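Rolling boards: where they live and how to use them

The freestanding whiteboards on wheels have moved out of the back corridor and into the main workroom, so groups no longer have to carry them through two sets of doors. They are free for anyone to use during open hours. The order came to 3332 in all, including delivery and the pens.

A few habits will keep them in good shape. Roll a board by its side posts, with one person on each end if you are going more than a few steps. Go slowly over the door strip at the kitchen end. When the board is where you want it, set the brakes if it has them and leave a gap between its feet and whatever is on the floor. Cables are the main trouble in that room – computers, extension cords and chargers all end up at floor level, and a caster that rides over a plug can damage it. Please lay power strips along the wall before you bring a board over. 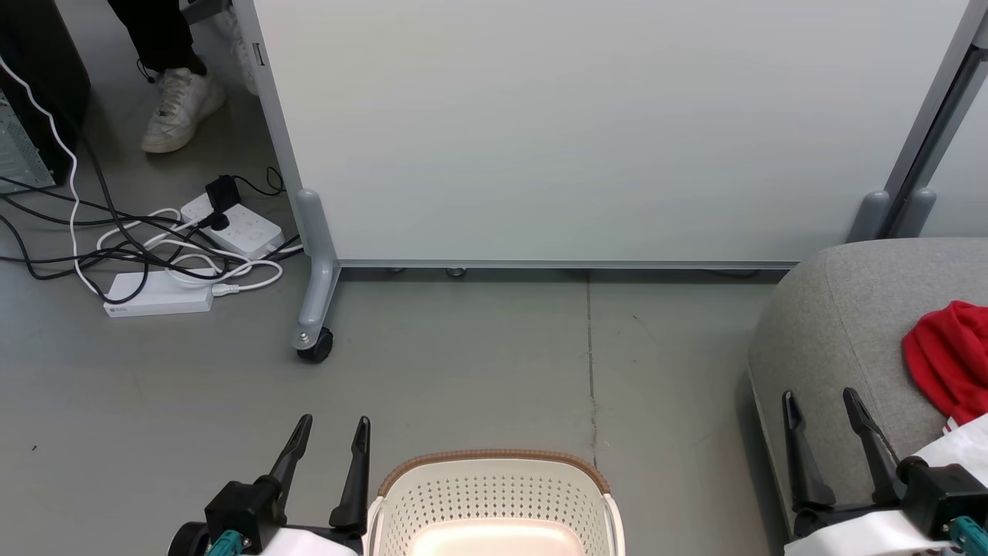 Rocío Quezada wrote in to say that she would like the boards kept in pairs, side by side, so that her Tuesday group can run one long timeline across both. She also asked for a strip of floor tape to mark where the feet should go, and for somebody to order more black pens, which run dry long before the other colors.

The tape is a good idea and will go down next week. Pens are in the gray drawer under the printer, and a new box of Markel refills is on its way. Use only those on the boards. The Undix markers in the craft cupboard are permanent and take a long time to get off.

Wipe your board clean before you leave, or write "keep until" and a day in the top corner. Anything without a day will be wiped at closing. If a wheel sticks or a bolt works loose, tell Gitau Mugo or leave a note at the desk with the board's location. Spare casters are in the tool cabinet, second shelf.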